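The Elside Kitchen Letter
Jul 29, 2026

Lentils, and the people who measure them

I have been asked for the lentil soup again. Sixteen emails since the last letter, most of them polite, one of them with a list of what went wrong. Nearly all of them want to know how big my cup is.
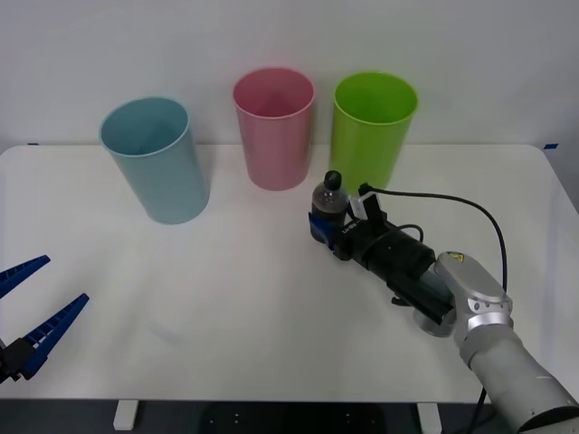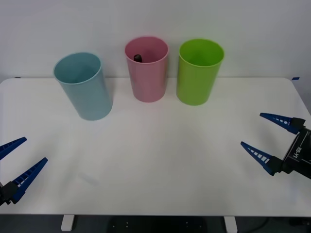

My cup is the cup I use. I realise this is no help to a person standing in a kitchen in Stulden with a bag of red lentils in one hand and a phone in the other, so I have finally poured a cupful on to the scales like a responsible adult. It came to less than I'd have sworn to in court. If you made the May version and ended up with something you could plaster a wall with, I owe you a pan.

So, by proportion, and you can use an eggcup or a bucket. One part red lentils to five parts water. Rinse the lentils until you're bored, then once more. Soften a large onion in more butter than you'd admit to, add a spoonful of tomato paste and let it darken a bit, then a small grated carrot and a heaped teaspoon of cumin. Lentils and water in, lid half on, low heat. It wants 35 minutes. It will look finished long before that and it will be lying.

Salt at the end. I know your aunt salts at the start. Mine did too, and we ate very well at her house, but I have made it both ways and I prefer mine, and this is my newsletter.

Do not blend it to a cream. A few turns with a whisk will break up the lentils and leave you something to chew. My stick blender has been at the back of a cupboard since I moved, and the soup has only improved.

For the top, melt a knob of butter with dried mint and a pinch of red pepper flakes until it foams, and spoon it over in the bowl. Mint burns in the time it takes to answer the door. If it goes black, throw it out and start again, and tell the person at the door to go away. Lemon on the side, plenty of it.

Three readers asked about green lentils. You can, but you'll be making a different soup, and you'll want almost twice the time. Brown ones I'd keep for the rice dish with the fried onions, coming next month if I can get my hands on decent onions. Zavier, the grocer by the bridge, has been selling me ones with a soft middle all summer and looking hurt when I mention it.

Leftovers set solid in the fridge. Loosen them with hot water, taste for salt again, and squeeze in more lemon than seems right. It freezes well without the butter on top.

More from the Kitchen Letter
Cracked wheat with tomatoes and too much parsley
In defence of the soggy aubergine
Yoghurt soup, served cold
Chickpeas: soak them or don't
What I did with all that dill

© The Elside Kitchen Letter | PO Box 3572, Stulden | Contact | Unsubscribe | Back to top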